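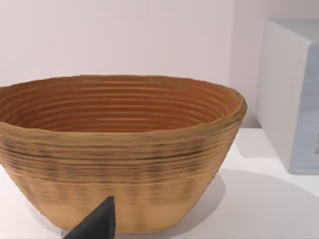
Fingertip stops before the basket in simulated kitchen cell, where to correct?

Bijan Kordestani

Good morning to all. I maintain one simulated cell in Skellus: an arm with the Fareck gripper, a white counter, a microwave and a woven basket. Last month I changed the short fingers for the long pointed ones, in black. The model loads well and there is no warning in the log.

My problem is in the approach. When I send the arm to the basket, the planner reports that the target is reached, but the tip stays 19 mm away from the wall of the basket. With the old fingers the same program made contact. I have already loaded the scene again and set the arm to home, with the same result. The only message I get is code 1277 at the end of the move, and the manual says only "goal tolerance accepted".

Must I correct the position of the basket, or the gripper? I would prefer not to touch the basket, as other programs also use it.
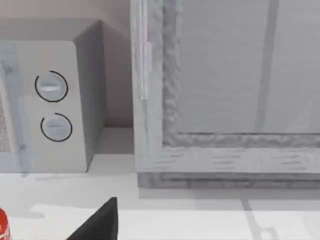

The same distance is missing when I go toward the microwave, so I doubt that the basket alone is guilty. I have not measured it there with precision. The red object I did not try yet.

Augustina Zakaria

Have you tried a smaller time step? I had something similar with a drawer and it went away after that. I do not remember which value I used, sorry.

Matúš Gajdoš

Please leave the basket where it is. If you move it, the error will be hidden for this program and will come back in all the others.

When you change fingers in Skellus, the visible mesh and the tool point are stored in two different files. I suppose you replaced the mesh and the tool point is still from another finger. I would do it in this order:

Open the gripper file and find the tool point. Write down the old value before you change it.

Turn on the display of the axes. The small cross must sit at the end of the finger. If it floats in the air in front of the tip, the arm will stop too early, exactly as you describe.

Move the tool point back to the real tip, save, and load the scene again. A reset is not enough, the old value stays in memory.

Look also at the collision shape. For the long fingers it is sometimes a simple box, and a box is wider than a pointed tip. In my cell I replaced it with a convex shape.

Then lower the goal tolerance to 2 mm and repeat the approach 5 times from different sides. Go slowly at the basket, the wall becomes narrower toward the base and the distance is not the same at each height.

The time step will not change a constant error of this kind, in my opinion.

Bijan Kordestani

Thank you, Matúš. The cross was in the air. I corrected it and the basket approach is good now. The collision shape I will check this evening.

Last updated: January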